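The Hirska spooning set, after three months

I should say first that I'm not the intended customer for a game in which you move beads from a bowl to a dish with a spoon. The Fudness catalogue puts it under "quiet hours", between the jigsaws and a thing for winding wool, and I bought it in February when quiet hours were all I had. It cost £58. For that you get a bowl, a smaller dish, a spoon, a bag of beads, a mat to put it all on and a leaflet that congratulates you on your purchase twice.

The rules take up one side of the leaflet. You tip the beads into the bowl, pick them out with the spoon and drop them in the dish. When the bowl is empty you may, if you are feeling reckless, put them all back again. There is a timed version, which I tried once and didn't care for. 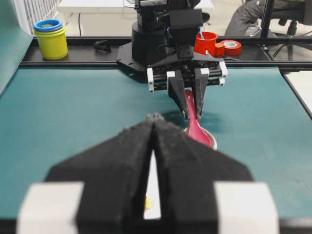
The spoon is the part you'll have opinions about. Mine arrived in a pink normally reserved for cough medicine, and Fudness don't let you choose. It's plastic, it weighs nothing, and I had every intention of swapping it for a proper teaspoon by the weekend. I never did. With the handle upright and the glossy end tipped down into the white bowl, it will get under a bead without much of a fight, where my teaspoons just chase the thing round and round the side. The last bead is always the worst. I've spent longer on a last bead than on some of my tax returns, and enjoyed it only slightly more.

The bowl is good. It's white and smooth inside, so you can see what you've missed, and it's round, so what you've missed keeps moving. I'd happily buy the bowl by itself and eat porridge out of it. The dish is cream and looks as though it came from a different set, possibly a different decade. It does its job. If you are the sort of person who is bothered by white next to cream, you'll be bothered, and there's no cure in the leaflet.

Now the mat, which Fudness call "Lagoon". I call it green with ambitions. It's there to stop beads bouncing off the table and under the fridge, and it mostly manages. What it also does is show up every pale bit of lint in the house. I've taken to going over it with a strip of parcel tape before I start, so a game meant to calm me down now begins with housework.

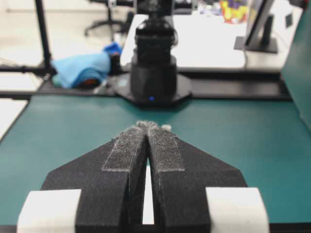 Light grey fluff, green background.

Colour is hard to judge from the catalogue, where everything seems to have been lit by a passing ship. On a dull afternoon Lagoon is a sulky sort of teal. Put the lamp on and it goes paler and rather pretty, and you start wondering about cushions.

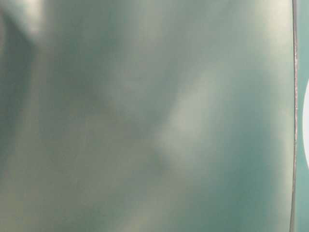 Blue-green from extremely close range, paler where the light catches it.

I did try the rival, the Plitosden Patience Tray, borrowed for a week. It's cheaper and everything clips together, so nothing can slide about. It also has nine little compartments, each with a number on, and by the second evening I felt I was being assessed. The Hirska has no compartments and no numbers. A bead is either in the bowl or it isn't, and that suits me.

Would I pay £58 again? I'd sulk, and then I would. Ask for spare beads when you order, though. Mine are the small yellow-green ones and they go missing with real dedication.

Viktória Bakos 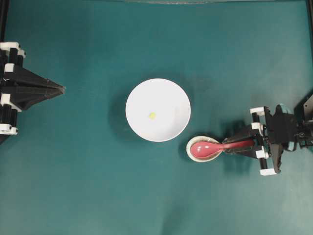 Trinidad Troncoso writes: We've had ours since before Christmas and I agree about the mat, but you're far too kind about the beads. Spares come in one size of bag, which is enormous, and the postage is shocking. I use dried split peas now. They're slightly harder to pick up and if you lose one you can forgive yourself. The cream dish has grown on me, by the way. It lives by the sink with my rings in it, and I play with a saucer.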